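**Can our church collect signatures for a petition about a foreign policy matter?**

Asked by Jolien Martens, 2/25/22

Our church in Kurkton is a registered charity in England. A group of us have written a petition asking the government to reopen the honorary consulate in Grelness, which closed in September. Many of our members have family over there and now have to travel a long way for papers. We have 179 names so far, all collected at the door after the morning service.

Two members have now told the minister that this is politics and that a church isn't allowed to do it. One of them also objects to a prayer for the "leaders of both nations" being read out the same morning. Are they right? We wanted to send it off in 14 days.

**Answers**

**Dorin Oprea**

No, they aren't right, or not completely. A charity can campaign on a change in policy if it supports the charity's own purposes. What it can't do is back a party or a candidate. So look at your governing document first. If your purposes are only "the advancement of religion" you need to be able to say how the consulate fits with that. If they also mention relief of need or helping families, it is much easier.

Have the trustees discuss it and write the decision in the minutes, even if it is only a couple of lines.
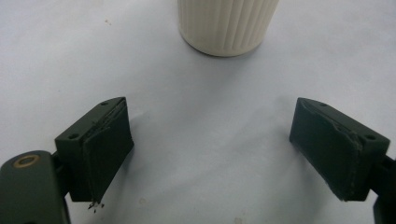

The wording matters as well. Take out anything that praises or blames a named party. I would also leave off any line asking people how they will vote. The prayer is a separate thing and I can't see a problem with it.

If it's going to Parliament as a paper petition, ask your MP's office how they want it set out before you collect any more. They can be fussy about the heading being on every sheet.

**Birsen Avcı**

We did something similar in Penner and just sent it from us as private people, no church name on it. Far less bother. You can still ask people at the door if the minister agrees.

Also, where are you keeping the sheets? They have names and home addresses on, so don't leave them lying in the porch all week.

**Lionel Mottram**

Politics should be kept out of church full stop. Ours split over this kind of thing.

> **Jolien Martens:** Thanks all. Ours says "and the relief of hardship" so I will take that to the trustees. The sheets are in the vestry cupboard now.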